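型はめブロックと、遊び台にする板の話

1 : ねむい母さん 2025-12-04
1歳半の息子がいます。型はめのブロックにどハマり中なんですが、肝心の箱のほうはほぼ無視で、ブロックだけ全部出して並べたり積んだりしてます(箱がかわいそう)。
で、床でやると転がって全部ソファの下に行くので、ブロック遊び用の台というか板を置こうかなと思ってます。候補は木の一枚もの、コルクマット、あと普通にジョイントマット。みなさんどうしてますか?

2 : カエデ派
うちは木の板です!メープルの明るいやつ。積んだときの「コトッ」て音がすごくいいんですよ。親が気持ちよくなってるだけかもしれないけど。
継ぎ目のあるはぎ合わせの板でも、表面がちゃんと平らなら積むのに全然問題なし。むしろ一枚板は高すぎて手が出ませんでした。

3 : mochi_to_kinako
木の板いいですよね。ただ下の階に響くのでは……うちは賃貸の2階で、板の上にブロックを落とされるたびに心臓が縮んでました。今はコルクマットです。音はかなりマシ。

4 : カエデ派
>>3
それはほんとそう。うちは板の下に滑り止めを兼ねて薄いフェルトを敷いてます。これで滑らないし、音もだいぶ丸くなりましたよ。

5 : 積み木じじい
孫が3人おります。コルクは柔らかくて、高く積むと傾くんですわ。子どもは自分のせいで倒れたと思って怒る。私は断然かたい板を推します。落とす音なんぞ、半年もすりゃ減ります。

6 : mochi_to_kinako
>>5
半年は長いです!笑
あと1歳半なら高く積むのはまだ先じゃないですか?今の時期は並べたり投げたりが中心だと思うので、柔らかいほうが安心な気がします。

7 : ねむい母さん
うわー意見が割れてる。ちなみに息子は今、円柱だけやたら立てたがります。ハートは平らに寝かせると納得いかないらしくて、立てろと渡してくる。無理だって。

8 : Vinzenz Holzer
家具を作る仕事をしています。日本に住んで長いですが、変な日本語だったらすみません。
板を買うなら、ふちを見てください。角が面取りしてあるものがいいです。小さい子は必ず板のふちに手をついて立ち上がりますし、よだれもつきます。それから木は水拭きしたらすぐ乾かすこと。片面だけ濡れたままにすると反ります。反った板はカタカタ鳴って、遊ぶときにとてもイライラします。

9 : カエデ派
>>8
プロきた!仕上げはオイルとウレタン、どっちがいいですか?

10 : Vinzenz Holzer
>>9
私はオイルが好きです。傷がついても自分で軽くやすって塗り直せるからです。でもカレーの手で触る家ならウレタンのほうが楽です。うちの娘はカレーの手でした。

11 : 節約の鬼
みんな立派な板の話してるけど、ホームセンターの端材コーナー見た?うちは2,000円で買って、角だけ紙やすりで落として終わり。幅40センチでも十分遊べてる。子どもが飽きたら植木鉢の台にする予定。

12 : 積み木じじい
>>11
40では狭かろう。ブロックを全部広げたらすぐ落ちるぞ。

13 : 節約の鬼
>>12
落ちたら拾えばいいのよ。それも遊びのうち。

14 : カエデ派
板の色の話もしていいですか。うちが明るい木にしたのは、赤とか黄色とか緑のブロックがはっきり見えるからなんです。最初は濃い茶色の板にしてたんですが、部屋が暗いと青いのを見失ってました(私が)。もく目がうねうねしてる板だと、指でなぞって遊んだりもしますよ!

15 : mochi_to_kinako
色は確かに大事かも。コルクは細かいゴミも見えないんですよね。お菓子のカスとか……そこは板に負けてます。認めます。

16 : ねむい母さん
だんだん板に傾いてきました。うちは1階なので音はそこまで気にしなくていいし、フェルト敷いてみます。>>8さんの面取りの話は完全に頭になかったのでメモしました。コルクはおばあちゃんちに置こうかな。

17 : 節約の鬼
で、肝心の箱は結局どうするの。

18 : ねむい母さん
>>17
片づけ用の入れ物として生きていきます。ふた外しっぱなしで。

19 : 積み木じじい
4月ごろには高く積むようになっとるかもしれん。そのときはまた書き込んでくれ。

20 : カエデ派
板にブロックを出すとこんな雰囲気です。明るい木だと色が映えますよ〜
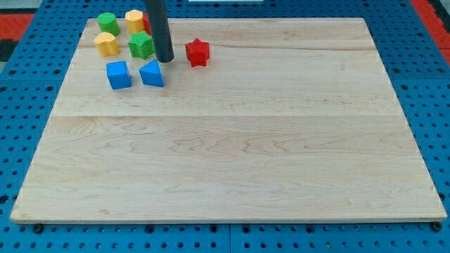 21 : はじめてのパパ
木の板の上で遊ばせたあと、よだれ汚れは何で拭けばいいですか?

22 : Vinzenz Holzer
固く絞った布で木目に沿って拭いて、すぐに乾いた布でもう一度拭いてください。そのあと立てかけて、両面に風が当たるようにしておくと反りにくいです。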